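18th March

Got in early and had the bench to myself until Nomvula arrived. Today was the Sanden fingers against the Kramer ones, on the plant job. Gerrit wants a decision before the Cikville visit in May and I would like to stop thinking about it.

Spent the first hour on the wrist offset, which was wrong again after the finger change. Teguh says the controller keeps the old value unless you restart it. I restarted it and the value was right. Wrote that on the sheet by the door.

Planned 20 tries with each set. Left the speed at 16 per cent for all of them so the numbers can be compared.
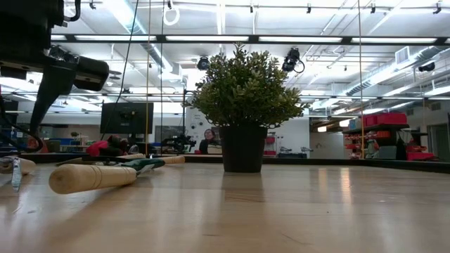
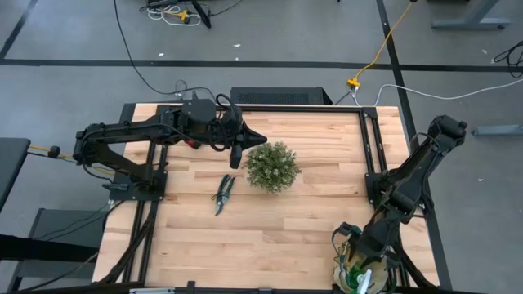

The Sanden set closes more evenly but takes longer to settle, and I lost patience with it twice. The Kramer set is quicker and I don't trust it on thin handles. Grip force was the other argument. Nomvula thinks we should drop the limit and retrain, I think we should leave the limit and fit softer pads. We agreed to ask Nosipho, who has used both.

Overhead views are fine. The wrist view still lags when everything records at once. Teguh blames the hub and has ordered another.

Did not get to the second half of the Kramer tries. Saved the logs under Flemuvby, in the new folder this time.

Lunch was late, cheese roll. Missed the first bus home. Need to ring Zanele about the pads tomorrow and ask if she can send a spare set.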